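Red Bars and a Gray Bin - Gallery

Posted in: Workshop Corners | 24 October 2019 | 3 comments

I have a soft spot for things that have been used hard, and the big divided bin at Stodberg is one of my favorites, so I hope you'll forgive me for giving it a page of its own.
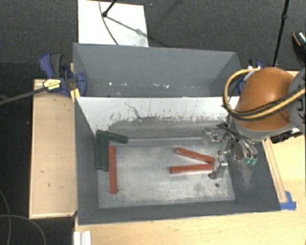

Agata Caputo wrote in to say that she would have repainted that divider years ago, and that a fresh white panel makes small parts so much easier to find. She may well be right! But I do love the wear on it - the clean, pale top, then that broad band of gray scuffing lower down with its ragged edge, and one thin squiggly scratch wandering across on its own. The floor in front is just as marked, all pale scuffs and darker patches, and the red of the bars looks wonderful against it. Two of them have come together at one end in a narrow V, while the third keeps to itself over on the left.

If you have an old bin or tray with a bit of history on it, please do send it along - I have room for plenty more, and the scratched ones are always welcome (the dented ones too).

Share this gallery | 60 shares

Recent galleries:
Shelves and Drawers at Gullton
The Lemora Workbench in September
800 Buttons in One Tin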